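Storing a bucket hat so the brim stays put

My black cotton-type bucket hat spent the winter under a pile of scarves and came out in March with a fold across the brim. Steam removed most of it. I have since changed how I keep the thing, and Mireille Pruvost asked for the method, so it is written down for both of us.

1. Lifting

Pinch the crown at the top and raise the hat straight up from its stand. The brim on mine has close rows of stitching all the way round, which stiffens it, and it hangs level when held this way. Lifting by the brim pulls one side down.

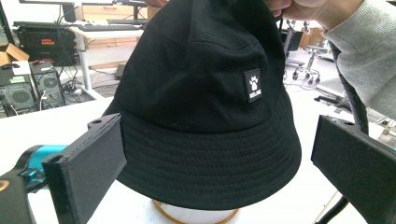
2. Support

The stand suits daily use. For longer storage I wanted an open former, so that air gets to the inside. I tried 2 shapes from the hat-block notes Edgardo Calimlim lent me. A dome alone holds the crown and leaves the brim to droop.

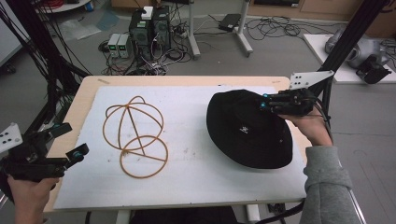 Brim droop depends mainly on where the weight is carried. A former needs a wide loop for the brim and something arched for the crown, and the orange-tan skeleton beside the hat has both, with two bands crossing the large oval. The smaller ring is harder to place correctly; mine needed 3 attempts. I check the fit with the hat flat on a white board, where an uneven oval shows up quickly.

Still to do: a cover to keep the dust off. Black cotton shows everything.

Contact | © Crisanto Tiongson | Back to top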